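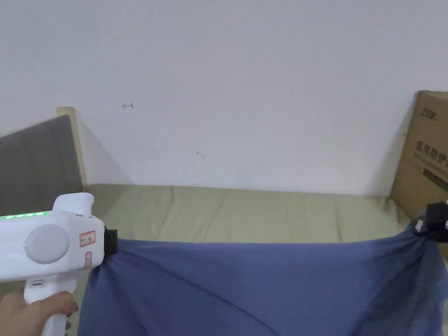 Blue cloth, corner up.

Okay, office news! We signed for the room at Seixas yesterday. 242 square feet, second floor, two windows that open. I've wanted windows that open for years.

I looked at 18 places before this one. Most were fine on paper and then you'd walk in and hear the elevator motor through the wall.

The one at Pumis was close. Great lobby, lovely front desk, but the meeting rooms were extra and you had to book a full half day. We meet for twenty minutes!

At Seixas we get 3 hours of meeting room a week in the rent, and unused hours roll over to the end of the month. Margarida Quintela runs the building and she answered every single email the same day, even my fourth one about parking.

Money, because people always ask me: 290 a month per desk. Internet, heat and cleaning are in that. Phone line isn't. Deposit is one month and you can leave with sixty days' notice (I read that clause twice and then made Omprakash read it too).

The kitchen is shared with everyone on our floor and it has a real table, a big one, so lunch away from the desk is back on. I'm so happy about the table.

If you're hunting too, go at nine on a weekday morning. Check the bathrooms, check your phone signal in the corner where you'd sit, and ask who's next door. Ours is Hélder Aguiar, who does bookkeeping and already lent us a ladder.

Keys on Tue 9 February. Desks come the day after, if Virero sticks to the delivery slot. Still need a coat rack!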